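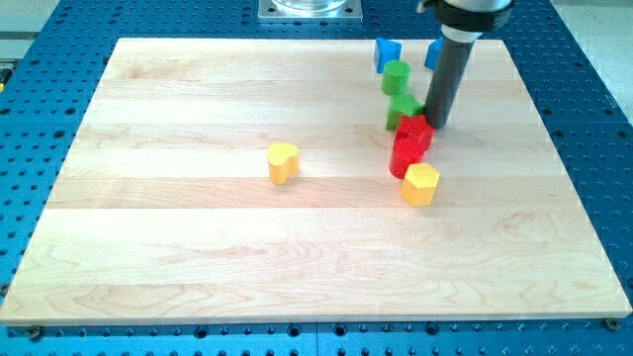 Violeta Valdebenito wrote to us in April that sorting blocks was the calmest hour of her whole week, and that she went home and cleared out two kitchen drawers afterward just because she was still in the mood. We have heard that sort of thing more than once now, and it makes us very happy to be putting out the call again.

Siltham > Get Involved > Open Calls > Block Sorters and Shape Testers

Last updated: Aug 31, 2021

Block Sorters and Shape Testers wanted, Siltham toy library

We are looking for friendly, patient people to come and spend some time with our wooden boards and our colored shapes. If you are the kind of person who lines up the pencils while waiting on the phone, please read on, you may be one of us already.

The toy library lends play sets to families and preschools in Siltham and out as far as Gedodthorpe. There are 378 sets on the shelves at the moment, and the shape sets are the ones that go out most and come home in the worst muddle. Hearts end up with the stars, a cylinder turns up in a bag of train track, and some poor triangle spends half a year at the bottom of the returns bin. We have more than 2,000 loose pieces waiting to be matched up again, and we would dearly love to have them back in circulation before the cold weather sets in and everybody wants something to do indoors.

What you would be doing

Mostly you would be at a table with a board in front of you, setting out small blocks — hearts, stars, cylinders, triangles, in red, blue, green and yellow — and pairing them by shape and color. You check the corners and the painted faces with your fingertips, wipe down whatever needs wiping, and put the good pairs in a bag with a card. Anything chipped goes to Renato Manalo, who has strong feelings about sandpaper.

The other half of the job is trying out the new activity cards. Florante Quiambao has written a whole stack of them for the Treltik sets, and we need to find out whether they make sense to someone who didn't write them. You would read a card, follow it, and tell us where you got lost. Please do get lost! It helps us a great deal more than politeness does.

Who we would like to hear from

Anyone over sixteen. You don't need any experience with children or toys, and you can sit or stand as suits you. Being able to tell the four colors apart is useful for the sorting, but if that's hard for you, come for the cards instead, we mean it.

Sessions last 2 hours, with tea in the middle and usually something baked. There is no pay, I'm sorry to say, but we cover your bus fare and you get a year of free borrowing for your household.

How to join

Write a few lines to Cecilia Appiah at the front desk, or drop a note in the box by the door. Tell her which times of day suit you and whether you'd rather sort or test — or both, if you can't decide.

Recent calls
Puzzle Checkers, Gedodthorpe branch
Sewing Help for Bean Bags
Drivers for the Sjöberg Shelf Collection
Saturday Story Readers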